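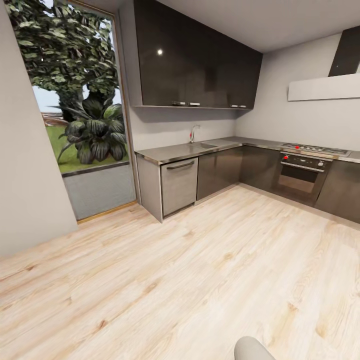

3.2. Le sol, les portes et le reste : ce que les gens changent en premier

Je reprends là où la section précédente nous a laissés, c'est-à-dire avec un paquet de réponses un peu contradictoires sur les cuisines dites « finies ». J'avais posé la question sans trop y croire (que feriez-vous en premier si vous repreniez tout ?) et je m'attendais à entendre parler du plan de travail. Eh bien non, le sol arrive largement devant ! Sur les 933 questionnaires exploitables du corpus Estaser, c'est le mot qui revient le plus, et presque toujours avec un petit soupir : trop sombre, trop froid, trop de joints.

La figure 3 montre le genre d'intérieur que j'avais en tête en rédigeant la grille : une cuisine aux meubles disposés en L, un parquet stratifié très clair posé en diagonale, une grande ouverture vitrée sur le jardin.

Figure 3. Cuisine en L avec sol clair et ouverture vitrée sur jardin (image de synthèse).

La pose en diagonale, parlons-en. Les répondants de Tully l'adorent, ceux de Kumuvlow la trouvent prétentieuse, et je n'ai pas d'explication vraiment solide. Mon hypothèse du moment - elle changera peut-être d'ici la version longue - tient à l'âge des logements : à Kumuvlow, les pièces sont petites et rarement d'équerre, et une diagonale y souligne vite le moindre mur de travers. Il faut aussi compter avec les chutes, que presque tous les bricoleurs interrogés mentionnent avant même le prix au mètre carré.

Pour la lumière, j'ai été plus prudente. Les entretiens menés en juillet à Dalamlow donnent presque 100 mentions spontanées de l'ouverture sur l'extérieur, mais allez demander en plein été à quelqu'un s'il aime voir ses arbres en préparant le café... J'ai donc écarté 13 entretiens où la question avait été posée devant une porte ouverte, et le classement reste le même. Les réponses recueillies l'hiver sont traitées à part, en 3.3, avec la question du chauffage.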